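Visit to the Iria open day at Sellcombe

29/04/2022

Our small company makes packing lines for seed and tea, and since March we have been looking for a hand tracking kit with which we could teach our two robot arms. Akihiko Minami, who leads our workshop, received an invitation from Iria to their open day in Sellcombe. He could not travel, so I went with Tarık Kozan from the purchasing side. I write this report for our colleagues and also for the readers of our page who asked about such kits.

The train connection is not very good and we arrived when the welcome speech was almost over. We heard only the end of it, where Kimie Sasaki explained the order of the day. The visitors were divided in groups of 7. Our group began with the office part upstairs and saw the workshop after lunch, which I think was the better order, as the workshop was very loud in the morning.

The product is called Matix. It is a set for both hands: straps, marker cubes, cables and the software named Maihi, which calculates where the hands are and writes the result to a file. The cubes carry printed square patterns on their faces and the camera is worn on the head. Iria sells it to companies who want to record manual work and later use the recording to train a robot. The price for the full set is 3370 euros, with two years of software updates included. A spare pair of straps is 500 euros, which Tarık found too much, and he said it to them directly.

In the office part they let people do ordinary desk work with the kit on. I had expected only the usual blocks and cups. Katsuhiko Ishida told us that typing is a difficult test for them, for the reason that the fingers make small movements while the wrist almost rests. The cubes measure the hand, and the fingers must be found from the camera picture. He admitted that the result for the fingers is still weaker than for the wrist, and I appreciated that he said this before we asked.

I tried the set myself. To put it on takes a few minutes if another person helps with the second hand. The weight did not disturb me. What disturbed me more was the cable, because I am used to pull the chair close to the desk and I had to think each time where the cable goes. For our packing stations, where people turn to the side and reach into boxes, this would be a real problem. Munther Chidiac from their support team said a version without cable is planned, but he did not want to give a date.

We asked also what happens when a cube is covered by the other hand or by a box. They showed us a recording where the line on the screen stopped for a moment and then continued. Maihi marks such places in the file, and the user decides if he keeps them. For us it means somebody must look through the recordings, and this work is not in the price.

In the workshop we saw one arm which repeated a recorded movement, putting jars on a tray. It was slow, but it was regular. Tarık asked to see it with paper bags. They had none prepared, so we will send them a box of our own bags.

We have not ordered yet. Iria offers a loan of the set for up to 2 weeks, and Akihiko wants to use it at the tea station first. Questions which I should pass to them before that can be sent to me or to Tarık.

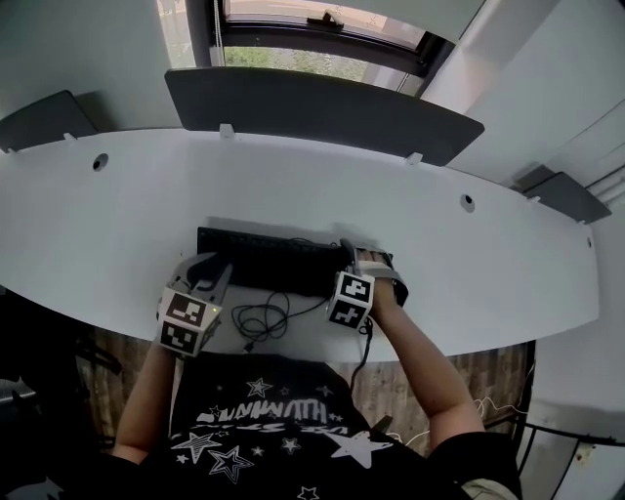

Typing with the marker cubes on both hands, office part of the tour.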